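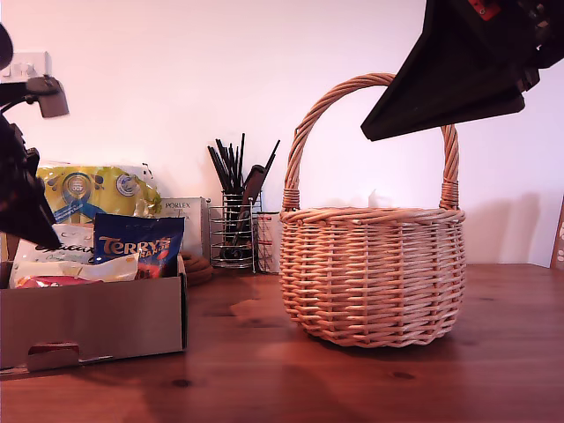 How to try out the Sorkau two-arm packing kit before you pay for it

Dotbridge sells the Sorkau as a bench kit that will pack small gift and grocery orders "from day one". It costs $2410 with both arms, the grippers and a year of the Prorell software. They'll also bring one to your shop for a trial if you ask, and you should ask. I've sat through the sales version of the trial and I didn't learn much from it, so these are the steps I'd follow if you want to find out what you're buying.

You need a solid table, a power point within reach of the base units, an open carton and a shopping bag's worth of your own stock.

Step 1. Pick your own items

The rep will arrive with a kit of foam blocks and tins. Leave them in the bag. Foam blocks are easy, and unless you sell foam blocks they tell you nothing. Put out things you ship: soft packets, a chocolate bag, something in a stiff box, something tall. Add one awkward shape. A basket with an arched handle is a good one, as the fingers have to come at a thin curve from the side and stop in the right spot.

Step 2. Don't tidy the table

Dotbridge's setup sheet asks for a matte mat in a plain colour. I'd skip it for the first round. A glossy tabletop throws reflections, and your packing bench probably isn't a photo studio either. If the kit only works on the mat, you'll want to know that while the rep is still in the room. You can put the mat down later and compare.

Step 3. Run the calibration yourself

Open Prorell, choose New Bench and follow the prompts. The brochure says it's a quick job. Mine dropped out 2 times at the same screen, and Tae-yang Shin, who was doing the demo, fixed it by restarting the left arm. That isn't in the manual. Write down anything the rep does that isn't in the manual.

Step 4. Start with single picks

Set the speed to Low and ask for one item at a time. Let each one go wrong if it's going to. Reps like to nudge a packet a little closer to the gripper when they think you're looking at the screen. Ask them, politely, to stand back.

Step 5. Go on to bags inside a carton 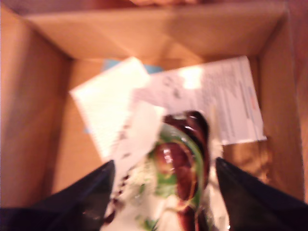 Soft packaging is where I'd spend most of the trial. Every arm I've been shown can close on a rigid box, and the Sorkau is no exception. Film slides and folds, and the weight inside shifts around. Use a clear plastic bag with something round in it and watch how it hangs between the two fingers over the carton. Leave a few flat papers on the bottom of the carton too, a folded card and a printed sheet, the way you would with a real order. Then check whether the paperwork gets dragged about when the bag is lowered or lifted. Do this at least 4 times with the same bag, turning it between tries.

Step 6. Check the weight claim

The spec sheet gives 360 grams per arm at full reach. Weigh your items beforehand and try one just under the limit with the arm stretched right out. "At full reach" is doing a lot of work in that sentence, and I'd like to see it done with a bag as well as a box.

Step 7. Turn off the helper mode

Under Settings, then Assist, there's an option that lets a remote operator step in when a pick fails. It was on by default for my trial. Seon-mi Ahn at Dotbridge told me it's free for the first month and couldn't tell me the price after that. Switch it off and run your items again.

What to ask before signing

Does the price include replacement fingertips? Who pays the freight if an arm goes back? Can you keep using the arms if you let Prorell lapse? I got a clear yes to the first, and a promise of an email for the other two. That was on Tuesday and I'm still waiting.

Would I buy one? Not at that price, for a shop my size. Gun-woo Ko has one on order for his hamper business and expects it in June. He's agreed to let me run the same steps on it once it has done a few weeks of real orders, with the mat and without.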